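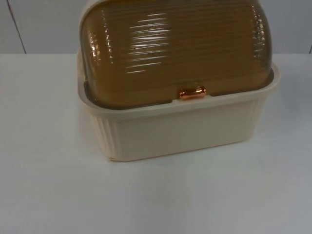 Bread goes stale faster in the fridge, a regular at the Duvis market stall insists, and a bread box is the only decent thing you can do for a loaf.

The owner of Flollby, a kitchen secondhand shop in Pladesthorpe, has heard it all. "People get religious about it," she says. "I sell 15 of these in December and every buyer gives me a sermon."

She likes a ribbed amber lid on a cream base. "My aunt would have called that modern. She'd have kept bills in it."

Did she keep bread in hers? "Crackers. Batteries. A heel of rye I won't discuss."

Her advice is short: crumbs out weekly, lid left up for 20 minutes after washing, no warm loaves. Her prices are less strict. She once asked $189 for a Tuominen box with a rolling lid and got laughed at by a man in a bathrobe. "He came back at four," she says. "I'd marked it down by then. He still wanted a bag."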